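I finished Salt Roads on Sunday evening with a cold cup of tea next to me and a pencil behind my ear, and I've been boring everybody in Florcombe with it ever since. It's by Halldóra Þorgeirsson, it's about the fishing quarrel between the two halves of the island of Skosulel, and if you'd told me in February that I would stay up past midnight reading about herring quotas I'd have laughed at you.

A bit of background, as I had none myself. Skosulel was split down the middle by a treaty that hardly anyone living there had been asked about. The north got the harbour and the south got the fishing grounds, and you can probably guess how that went. There are still people who have to show papers to visit their own cousins (one woman in chapter two walks her goat across the line every morning and has a stamp for it!). I'd seen the name in the news now and then and always turned the page, which I'm a bit ashamed of now.

What I liked most is how Þorgeirsson lets people talk. She spent six winters on the island and she clearly sat in a lot of kitchens. There's a customs clerk called Dezső Simon who kept a diary all through the blockade, and his entries are wonderful, mostly the price of lamp oil and what his wife thought of the governor. I could have read a whole book of just him.
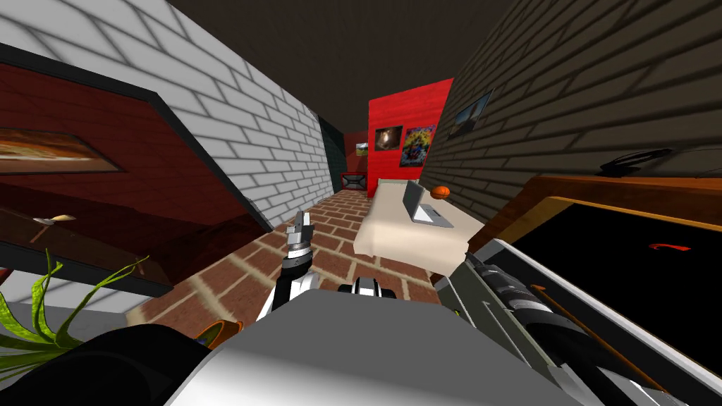 Sofia Morais
Reader, tea drinker and keeper of this blog

The middle third is harder going. You get the text of the fishing agreement more or less clause by clause, and I admit I skipped a few pages and then felt guilty and went back. Do go back, if you're a skipper like me, as clause 9 is the one everybody ends up shouting about in the last part. It says boats from either side may shelter in "the customary bay", and nobody thought to write down which bay that was. You couldn't make it up.

My one real grumble is the maps. There are two, both tiny, both at the back, and one has the river running off into the fold of the page. I ended up drawing my own on an envelope. The notes are good though, and there's a list of further reading that has already cost me money.

I lent my copy to Cherry Mae Quiambao from our reading group and she came back quite cross with it. She thinks the southern fishermen get off lightly, and that the author is much too fond of the old governor. We went round and round on this and I've half come over to her side. He does get an awful lot of pages for a man who was in office for roughly 70 days.

Is it a hopeful book? I couldn't tell you. The last chapter is a ferry crossing with hardly any politics in it, only weather and sandwiches, and I found it very moving and I'm still not sure why.

Next up is Jolán Deák's history of the Zostiria border talks, which is enormous and has been holding my bedroom door open since Easter. If you've read it, tell me in the comments whether I can start at part two.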